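Chore Readiness Project - Progress Report to the Grallivar Fund
April report, second period

Hi Priit,

You asked me last time to write these the way I talk, so here goes. You can blame yourself for the length.

The question you're paying us to answer is whether a pair of robot arms can do the small jobs in a house or a shop that people do without thinking. Our answer for this period is: a few of them, slowly, and with somebody standing close by. I know that's a mushier answer than the board at Grallivar would like, but I would much prefer to give you mushy now than have to walk back something shiny in the fall.

Where we are against the plan

The plan called for 20 chores written up and tried by the end of this period. We got to 18. The 2 we didn't reach are folding a fitted sheet and putting a trash bag in a can, and I'd like to move both to next period and leave the budget line alone. Pacheco (our shop partner, the one with the returns counter) was very good about letting us watch their people work, and a lot of the new write-ups came out of those mornings. Clerks there open, check, close and wipe down laptops all day long. I hadn't even thought of that as a chore until I saw it done over and over!

So the laptop went on the list, and it has turned into my favorite task of the whole project. It looks like nothing. You or I put a thumb in the little notch, lift, and we're already thinking about something else. For a machine it's a thin lid, a thinner gap, a hinge that pushes back, and a base that would love to slide along the counter or come up with the lid. Every one of those wants a different touch, and our arms really only have the one touch so far. 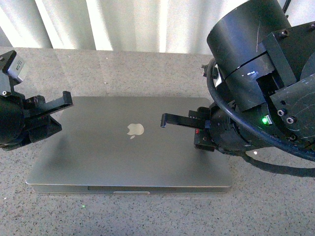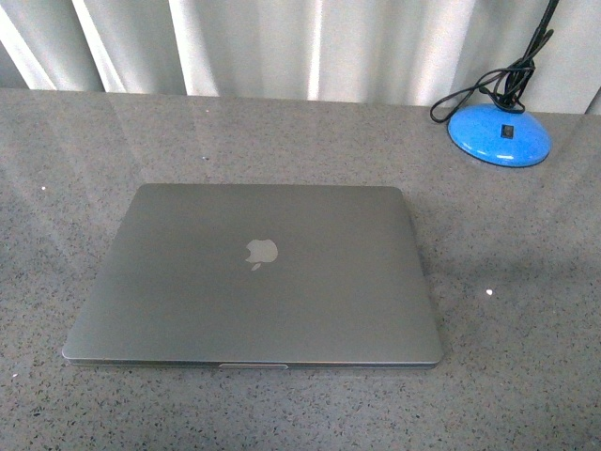
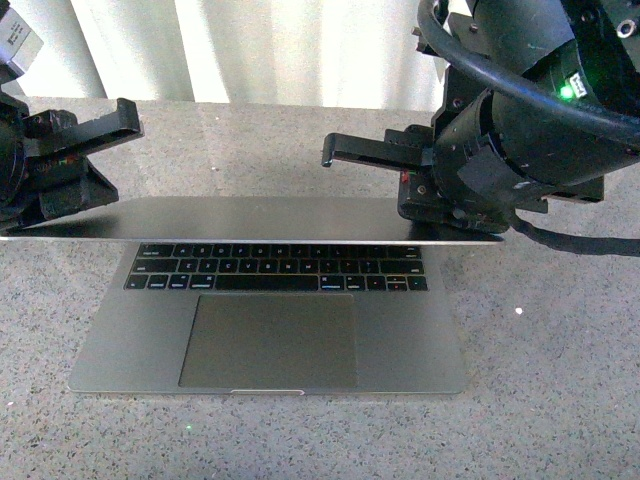
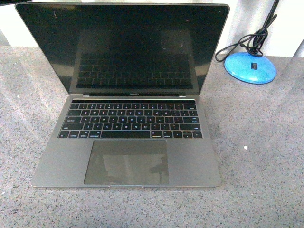 The laptop task at the counter: lid closed in the first and second pictures, raised a little way in the third, open in the fourth.

We logged 38 tries on the laptop this period. I'm not going to give you a success rate yet, and I'd ask you not to let anyone squeeze one out of me over the phone. We changed the starting position partway through, and we changed our minds about what counts as "open" (is it open when the lid stays up by itself, or when a person could sit down and type?). We've settled on the second one. The next batch will all be scored the same way and you'll have a proper number then.

What I can tell you is where the trouble sits. Getting the first bit of lift is the hard part by a mile. Once there's a real gap to work with, the rest of the swing is mostly patience. The arms also tend to come in too high over the lid and then hunt around for the edge, and that hunting eats up most of the time. A clerk at Pacheco would have done three machines and gone for coffee.

The other chores, quickly

Wiping a flat counter is fine. I'd call it boring, and I mean that as praise. Stacking plastic cups is fine as long as the cups aren't nested too tight. Hanging a shirt on a hanger is still a mess - we get one shoulder on and lose the other. Putting cans on a shelf went better than I expected, though labels facing front is a separate problem that I've quietly dropped from the target. I'll put it back if you feel strongly.

The Lurnier software update cost us a fair chunk of time. It fixed the stutter in the wrists that I complained about in the last report, but it also reset our saved speeds, and we spent days chasing what looked like a new fault before we caught on. That one is on me. Settings now get copied off before anybody touches an update.

Money

We're on budget. Finger pads wear faster than I guessed, so I've moved a little from travel to parts. The rent at Sinesside stays the same through the end of the project, and I have that in writing.

What I need from you

A yes or no on moving the two leftover chores. Also, could you ask the board whether they care more about homes or shops? We can keep doing both, but the write-ups are starting to pull apart. A home wants one machine that copes with everything, and Pacheco would be thrilled with one that did nothing but lids.

Next up is the scored laptop batch, then closing the lid as its own task, then the dreaded fitted sheet. Come by any morning if you want to watch. Mornings are when we get the most done, and the coffee is fresher too.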